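From: Shewit Kahsay
To: derese-choir list
Date: 01/10/2007
Subject: Re: Tour shirts and the bus

Zinash Mersha wrote:
> Can somebody tell me if we are still wearing the white blouses for
> the November concerts? I gave mine away after Prisetti. Also is the
> bus leaving from the church or from the school lot? Ibsa told me one
> thing and Gadisa told me another.

Zinash,

School lot. The church lot is being repaved and they don't want anything heavy on it until it's done. Gadisa had the old sheet, the one Mihret sent out before the change.

No white blouses. We voted on plain blue tops and dark pants for both concerts. Long or short sleeves is up to you, but no writing on the front please. If you already own something close to the right blue, wear it. I don't want people spending money twice.

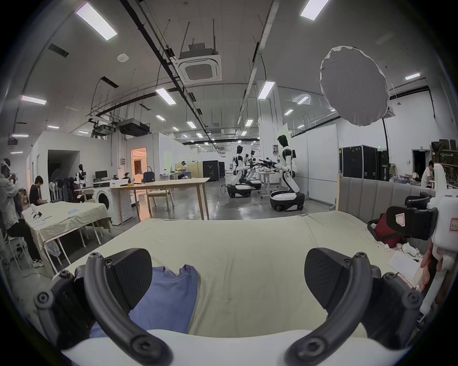
The bus holds 40 and we have 39 names, so there is one seat left. If your husband still wants to come, tell Ibsa and not me, because he keeps the list. Large bags go underneath. Folders stay with you – last year two of them went under the bus and we sang the Plorkitz from memory, badly.

On the music: altos, please look at the second page of the Plorkitz again. The entrance after the rest is still late. Tenors are fine there but flat at the end. Mihret will run a sectional before regular practice, starting at 7, in the small room. Bring a pencil.

I still need meal choices from Gadisa and from most of the basses. It's chicken or the vegetable plate. If I don't hear from you I am putting you down for chicken.

One more thing. The risers at the second hall are narrow and there is no rail at the back. Anyone who would like to stand on the floor should say so now and I'll redo the seating chart.

Shewit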